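My first month in a job that did not exist before

In July I wrote here that I was leaving Hashemi after many years of selling hotel furniture, and several of you asked me where I was going. I could not tell it then, because the contract was not signed. Now I can. I am the first Regional Sales Manager of Trestell, a company in Prullberg which makes folding tables and mobile stages for banquet halls, schools and conference centers.

I say "the first" because the position is new. Before me, the customers in our region were divided between two people in the head office, and they answered the calls when they had time. So there was no desk waiting for me, no folder from the person before, and no list of promises that somebody else had made. My manager gave me a laptop, a key and a spreadsheet with 382 customer names. Many of the names had no phone number. One was written three times with three different spellings.
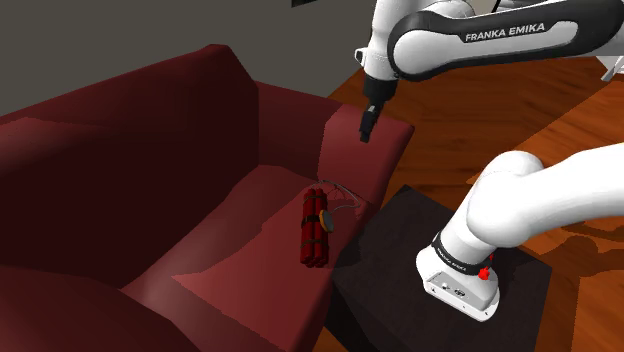 I decided to call all of them in the order of the spreadsheet, from the first line to the last. A colleague told me that it was better to begin with the big accounts. Perhaps she was right, but I wanted to hear how the small ones talk about us also. A school in Sultside bought 50 tables from us many years ago and still uses almost all of them. The lady on the phone was surprised that we called without wanting to send an invoice. She needs new wheels for the tables, only the wheels, and she did not know that we sell them. It is a small order and I was very happy with it. I wrote it in my notebook with the wrong price and had to call her again the next morning.

Other calls were harder. A hotel manager explained to me for a long time why he changed to another supplier. The delivery was late before a wedding with a big number of guests, and after that he received no apology. I had no answer ready. I wrote down what he said, and I sent him a letter, on paper, because I think an email for such a thing is too light. He has not replied yet.

My English on the phone is slower than my English on paper, and in the first days I was afraid of silence. When a customer stopped talking, I started to speak about discounts immediately. I am learning to wait.

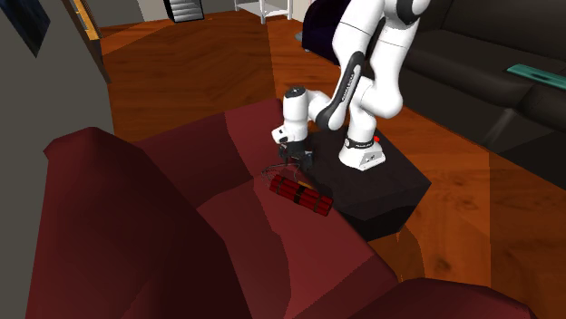

Parviz Naseri wrote to me after my last post that a new sales position always has one danger: everyone in the company sends you the customers they don't want to speak with, and after half a year you are the complaints department. He advised me to agree with my manager in writing which accounts are mine, and to do it before the end of the year.

I took this seriously and asked for a meeting. We now have a page and a half, signed, with 3 accounts that stay with the head office and all the others with me. The commission part is still open. Next week I drive to Sultside with the wheels in the car, and I will also visit a conference center there that has a budget of 2,000 for repairs and would like to know if a repair is still worth it for a stage of that age.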